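Last updated in June

# Covering a table with paper and marking it out in squares

A paper-covered table is useful for all sorts of jobs: sorting a button or bead collection, laying out a patchwork top before sewing, planning a board game, pricing up small things for a stall. I have done mine this way for a few years and the method below has settled down into something that takes an hour, most of it measuring.

The table in these instructions is a folding one from Plarneck, 1,800 mm long and 845 mm wide. Change the figures to suit your own.

## What you need

- A roll of brown wrapping paper, plain on both sides. Mine is the medium weight from Pruvost. Thin parcel paper tears when you lift the tape.
- Painter's tape, 24 mm wide. One roll does the table with a fair bit over.
- A metre rule or a long straight batten
- A tape measure
- A soft pencil
- Sharp scissors and a craft knife
- A dry cloth

Don't use masking tape from the bargain bin. It stretches as you pull it, so the lines come out bowed, and after a month it leaves gum on the table.

## Step 1: Clean and dry the top

Wipe the table down and let it dry fully. Go over it again with the dry cloth, including the underside of the edges where the paper will be stuck. Crumbs show through as bumps and you will feel every one of them later.

## Step 2: Cut the paper

Cut the paper 150 mm longer than the table. If the roll is wide enough to cover the table in one go, with 75 mm to turn under each side, so much the better. If it isn't, use two lengths and overlap them by 30 mm along the middle. Plan the overlap so that a line of tape will run on top of it.

Roll each length backwards against its curl and leave it like that for ten minutes. This takes out most of the spring.

## Step 3: Fix it down

Start at one short end. Fold the paper under the edge and tape it beneath, beginning at the centre and working out to the corners. Go to the other end, pull the paper until it is flat but not drum-tight, and do the same. Then do the long sides.

Fold the corners as you would on a parcel. A double fold is neat enough. If your table has rounded corners, snip the turned-under part in three or four places so it lies flat.

Paper moves with the weather. In a damp room it will loosen overnight and tighten again when the heating comes on, and there is no cure for this that I know of.

## Step 4: Work out the squares

Decide on the size of square first and let the margin take up whatever is left. I use 180 mm from the centre of one tape line to the centre of the next. With 24 mm tape that leaves a clear space 156 mm across, large enough for a saucer.

Four squares across the width come to 720 mm. Take that from 845 mm and there is 125 mm left, so the margin is 62.5 mm on each side. Nine squares along the length come to 1,620 mm, leaving 90 mm at each end.

For small items such as beads or stamps, use 90 mm spacing and narrower tape. You will need close to twice the length of tape.

## Step 5: Mark the points

Measure from one corner only. If you measure some lines from the left and others from the right, any error in the table itself ends up in the middle of your grid.

Make a small pencil tick at each point along both long edges, then along both short edges. Check the diagonals of the outer rectangle before you go further. For the sizes given here each should be 1,773 mm. If they differ by more than 3 mm, move the ticks at one end until they agree.

## Step 6: Lay the tape

Do the short lines first. Stick the end of the tape down at one tick, unroll enough to reach the other side, and hold it just above the paper. Line it up by eye with the far tick, lower it, and press from the middle outwards with the side of your thumb. Cut it with the knife held against the rule. Press lightly or you will mark the table.

Then lay the long lines over the top. These are harder to keep straight, and two people make it much easier.

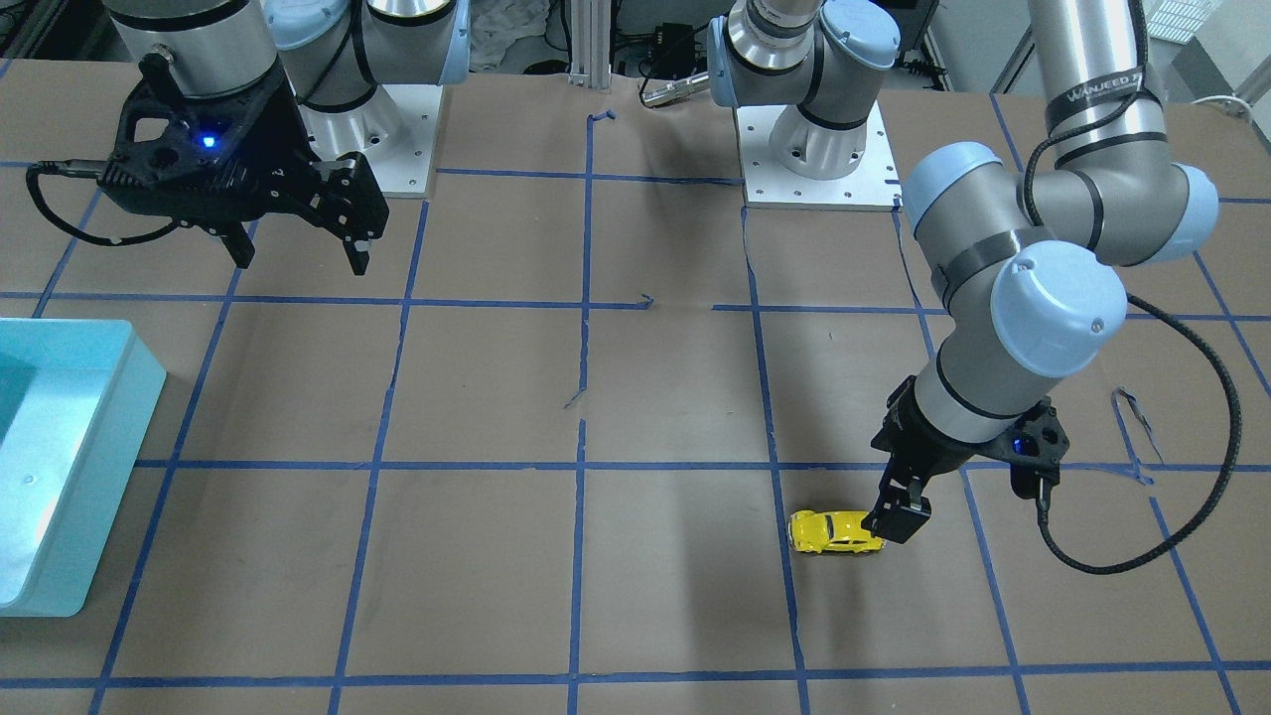
*Blue tape on brown paper, marked off in squares.*

If a line goes down crooked, lift it straight away, slowly, with the tape folded flat back on itself. Left until the next day it will bring a layer of paper up with it.

## Step 7: Label the rows

Write letters along one long edge and numbers along one short edge, in the margin. A soft pencil will do, or a felt pen on a short piece of tape if you want to be able to change them. Start both from the corner you measured from.

## Keeping it in good order

Brush the paper, don't wipe it. Grease spots can be covered with a patch of the same paper cut to fit one square, with the edges tucked beneath the tape. When the tape starts to lift at the ends, trim off the loose part and put a new 50 mm piece over it.

To strip the table, take up the long lines first, then the short ones. Cut the paper down the middle and roll each half towards the outside. Any gum left on the underside of the table comes off with a little cooking oil on a cloth, followed by warm soapy water.

Jarosław Czarnecka, Statthorpe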